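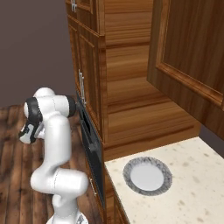

Household chore robots

Search this encyclopedia Go Advanced search

A household chore robot is a machine meant to do everyday work in a home, such as fetching dishes, opening cupboards, loading an oven or folding washing. The term normally covers machines that handle objects with an arm, and leaves out single-purpose devices such as robot vacuum cleaners and lawnmowers, which have been sold for many years. No general chore robot is in common use in homes. Most of the work is still done in laboratories and in computer simulation.

Background

Robot arms have long been used in factories, where parts arrive in the same place and the same way up each time. A home is much less regular. Cupboards differ in height, handles differ in shape, and things are put back in a different spot from the day before. A program that opens one door well may fail on the door next to it.

Early household projects tried to get round this by fitting the home to the machine, with marked shelves and special handles. The approach worked in show houses but was costly, and few people wanted to change their kitchens. Later projects have mostly tried to teach the arm to cope with ordinary fittings.

Simulated kitchens

Much of the training is done in a simulated kitchen, a computer model of a room with cabinets, worktops and appliances. The arm in the model has the same joints and the same reach as a real one, and can be made to repeat a task many times without breaking anything. The colour of the wood, the type of floor and the layout of the units can be changed between attempts so that the program does not come to rely on one room.

The Stostura kitchen set, used by several small research groups, contains 300 room layouts. A typical exercise in it gives the arm a single instruction, such as opening a cabinet, moving a plate from the worktop or closing an oven door. The program is marked only on whether the object ends up in the right state. 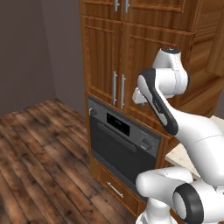

Doors and drawers are among the most studied tasks. The arm has to find the handle, bring its gripper to it at a usable angle, close on it and then move along the path the door allows. A hinged door swings in an arc and a drawer runs straight, and pulling in the wrong direction can make the gripper slip off. Tall units are awkward for an arm on a fixed base, as the door may swing into the arm itself. Two handles set side by side are a further source of error, with some programs taking hold of the wrong one.

Performance

Results depend heavily on the task and on how far the test room differs from the training rooms. In trials run by the Bakilana project, a program trained on 2000 recorded attempts opened single cabinet doors in 81 of every hundred tries in simulation. The same program did much less well on a real arm in a rented flat. Common causes of failure were poor grip on thin handles, glare from shiny appliance fronts and doors that were stiffer than the modelled ones.

Longer chores are harder. Clearing a table may need 80 or more separate movements, and a mistake early on often spoils the rest. Few programs can notice that they have dropped something and go back for it.

Speed is also a limit. A person can open a cupboard, take out a plate and shut the door in a few seconds. The arms tested at Eltdale in July took several minutes over the same job, partly because they were kept slow for safety.

Comparison with shop-floor work

Shop-floor chores such as packing boxes, moving trays and tending machines are closer to regular use. The space can be fenced or marked out, the range of objects is known, and a member of staff is on hand to clear a jam. The firm Skirninholm, which began with a kitchen arm, moved most of its effort to bakery tray handling for these reasons and has kept only a small household section.

Cost and safety

An arm strong enough to lift a full pan can also hurt someone. Household designs therefore tend to use light links, rounded covers and limits on force, which in turn reduce what the arm can lift. Cost remains high, and a fixed arm serves only the part of the room it can reach. Arms on wheeled bases or ceiling rails have been tried, but add to the price and need clear space.

See also

Domestic appliance
Industrial robot
Robot gripper
Simulation

Page last changed 15th November

Categories: Robots | Home and kitchen | Articles needing more sources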